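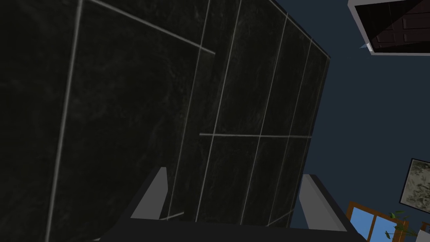 Dark marble-patterned tiles in a computer-rendered scene, seen from below.

A day at the Badawi film studio open house, Resosville

July
By the site editor

The Badawi studio in Resosville opens to the public once a year, and I have meant to go for a long time. Tickets cost 10 pounds, which includes a hot drink and a seat at the afternoon screening. I took the early train, changed once, and walked the last mile because the bus only runs in term time.

There were 240 places and they had all gone by the time the gates opened at half past nine. We were split into groups at the door and given coloured stickers. Mine was green, so I started with the sound rooms.

The foley room is smaller than I expected. It has a pit of gravel, a pit of sand, a set of doors that lead nowhere and shelves of old shoes. The woman running the session played us a silent clip of a man crossing a car park in the rain, then did the footsteps live with a wet towel and a pair of brogues. A few people from our group were asked to try. It is hard to stay in step with someone on a screen, and most of us came in early. She said a busy thriller takes her 37 working days.

Next door they were showing how dialogue is replaced when the original recording is no good. We heard the same line from Plurach, the disaster film the studio finished last year, in five versions. I could pick out the worst one but could not have put the others in order.

I should say I did not much like Plurach when it came out. The flood is good, and so is the first half hour, but the family at the centre of it never behave like people who have met before. Seeing how it was put together did not change my mind about the script. It did make me want to watch the flood again. The water tank stands behind the main stage and was drained for the day, so we could walk down the ramp and look at the wave machine from the bottom. It is a set of large steel boxes which drop in turn. The floor was still slippery in one corner and they had put a mat down.

Lunch was from a van in the yard. The queue was long and the veggie option ran out by one o'clock. If you go, bring sandwiches.

The effects department was the part I had come for. It takes up the top floor, and visitors are kept to one side of a rope. An artist took us through a collapsing hotel lobby, first as grey blocks, then with surfaces, then with light and dust. The surfaces take much longer than I had thought. Each broken piece has to have an inside as well as an outside, and the inside has to look like something a builder would recognise. Someone asked whether it would be cheaper to build the lobby and knock it down. The answer was that it depends how many times the director wants to see it fall.

The costume store was closed, though it was listed on the programme. A notice on the door blamed a leak. I would have liked to be told at the gate, as a couple in my group had come mainly for that.

The screening at three was Fevovlow, a short science fiction film made by the studio's trainees. It follows a lighthouse keeper who starts getting radio messages from a ship that sank before he was born. The acting is uneven and the ending is rushed, but the sound is excellent, and after the morning session I spent a good part of it listening to the feet. There was a question session afterwards – mostly about how to get a job, and the trainees were frank about the hours and the pay.

I left at half past four. There is step-free access to everything except the viewing gallery above the main stage, and the car park is on grass. Next year's tickets go on sale in spring through the studio's own box office.

Search this site Enter film or title Go

Contact us | Copyright, all rights reserved | Back to top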